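Chapter 8
Learning from the Hand: A Visit to Derora

8.1 Introduction

Earlier chapters treated the robot as a machine that follows a written program. This chapter considers a different approach, in which a person carries out a task with hand-held grippers and the recorded movements are later used to train a robot. It is built around an open day held by the Derora project, which the authors attended in April.

Visitors were received by Noemi Mbeki and Rasmus Vanags, who explained that household work had been chosen for the demonstration. Factory parts are rigid and arrive in known positions. Clothing changes shape whenever it is touched, and no two folds are quite alike. By the date of the visit the project had collected 1,235 recordings, each no longer than 60 seconds.

The demonstration took place in a furnished bedroom. An operator worked with a gripper in each hand, and visitors were invited to watch how the fingers were brought to the hem of a knitted sweater laid out on the bed. 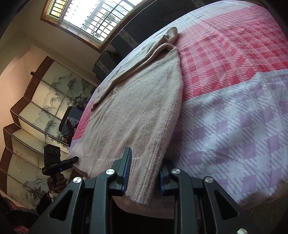
Panagiotis Zervas then led a discussion on the choice of grasping point. A ribbed hem is thicker than the surrounding knit and offers a firmer hold, but a finger placed too low may also catch the blanket. Such decisions are made by people without thought, and they are difficult to set down as rules.

After studying this chapter, the reader should be able to:

explain why soft objects are harder to handle than rigid ones;
describe how a task may be recorded with hand-held grippers;
discuss the limits of training a robot from human examples.

Section 8.2 begins with the design of the gripper finger.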